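Renting the Community Kitchen at Barros Hall: Frequently Asked Questions

Last updated: December

Who can rent the kitchen?

Anyone over 18 who lives or works in Clarkine or Drakthorpe. Most of our bookings are from people who sell at the farmers market, and the rest are families cooking for a big event. You don't need to be a business. If you are one, bring a copy of your county food permit to your first visit.

How do I book?

Pick up a form at the front desk or ask for one by email. Fill in the date you want, the hours, and what you plan to cook. Rosimeire Dantas handles the kitchen calendar and will write back to confirm. A booking isn't final until you hear from her.

How much does it cost?

The rate is $28 an hour, with a minimum of 2 hours. That covers gas, water, trash pickup and use of the pots and pans on the open shelves. The deep fryer is extra because of the oil disposal fee. Ask for the current price when you book.

Is there a deposit?

Yes. You pay it once, and we hold it for as long as you keep renting. When you stop, ask for it back in writing and we will mail a check.

Does setup and cleanup count toward my time?

It does. If you book from 9 a.m. to noon, you should be walking out with your boxes at noon. People often underestimate cleanup, especially the first time. Leave at least half an hour for it, more if you are frying or working with sugar.

What equipment is there?

There is a six-burner gas range, two convection ovens, a floor mixer, a three-compartment sink and a walk-in cooler. The floor mixer came from the old Cistine bakery and it is loud, but it works well. It will handle bread dough as long as you stay under the fill line. Please don't change speeds while it is running.

Can I leave food in the walk-in overnight?

Only if you have a booking the next morning. Label everything with your name and the date. Unlabeled food gets thrown out when the cooler is checked, and we can't pay you back for it.

Dry goods are different. There are a few lockers in the back hall that you can rent by the month. They are all taken right now – ask to go on the waiting list.

What about knives?

Bring your own. We used to keep a set in the drawer, but they were always dull. Cutting boards are provided. Use the red ones for raw meat and the green ones for produce.

How many people can I bring?

The kitchen is 700 square feet, and four people can work in it comfortably. Six is the limit under our insurance. Children under 12 can't be in the cooking area, even if they are only watching.

Do I need insurance?

Not for a private event. If you sell what you make, you need your own liability policy with the hall listed on it. Your agent will know what to send.

Where do I park?

Unload at the side door on the alley, then move your car to the lot across the street. The alley has to stay clear for the trash truck, which can come any time before 10 a.m.

What happens if I cancel?

Give us two days' notice and there is no charge. After that you pay for half the time you booked. If we close for snow, you can move your booking to another date for free.

What do I do if something breaks?

Write it in the blue notebook by the door and send us an email the same day. We don't charge for normal wear. Please don't try to relight the range pilot yourself – call the number posted on the hood.

Is the kitchen busy?

It depends on the time of year. We served roughly 3000 hours of bookings last year, and a lot of them fell in the weeks before the holidays. Early mornings are the hardest to get. Late evenings are usually open, even in December.

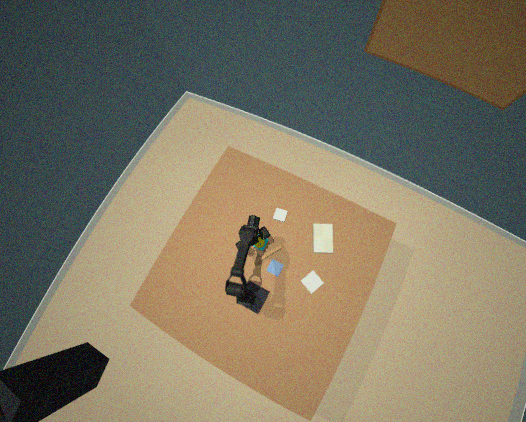
If you can be flexible, tell us on the form. Write down a second and third choice and we will try to fit you in without a lot of back and forth. Regular renters can also ask for a standing time, which we set up for three months at a stretch.

Comments

pielady_marge: Is the smaller oven still running hot? Last month I had to turn it down quite a bit from what my recipe says.

T. Okafor: It was for me too. I put my own thermometer in there now.

Drew in Drakthorpe: Can you add something about sheet pans? I brought mine and didn't need them. There was a whole rack.

pielady_marge: The rack is there but half of them are warped. I still bring mine.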